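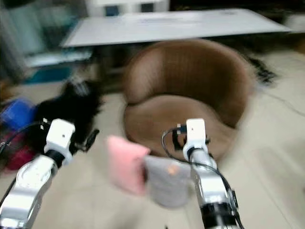
Bus route 9 between Bostthorpe and Dosham will run later into the evening starting in August, the county transit office said.

The last bus out of Bostthorpe now leaves at 7:15 p.m. Under the new timetable it will leave at 10:40 p.m., with three added trips in each direction on weeknights. Weekend service stays the same.

The change follows a rider survey carried out over the winter. The office received 297 replies, and 197 of those asked for later buses. Many came from people who work evening shifts at the hospital in Dosham and have been paying for rides home.

"We heard the same thing from nurses, kitchen staff and students," said Kusum Tyagi, who manages routes for the county. "They could get to work on the bus but they couldn't get back."

Fares will not go up this year. Monthly passes will be good on the added trips, and transfers will be accepted until the last bus.

The stop outside the Dosham library will move one block east to Mill Street while the sidewalk is rebuilt. Riders who use the ramp there should board at Mill Street until the work is finished. The office has not set an end date for that job.

Printed timetables will be at both town halls and on the buses by the end of July. The office will look at rider numbers in the spring before deciding whether to keep the late trips.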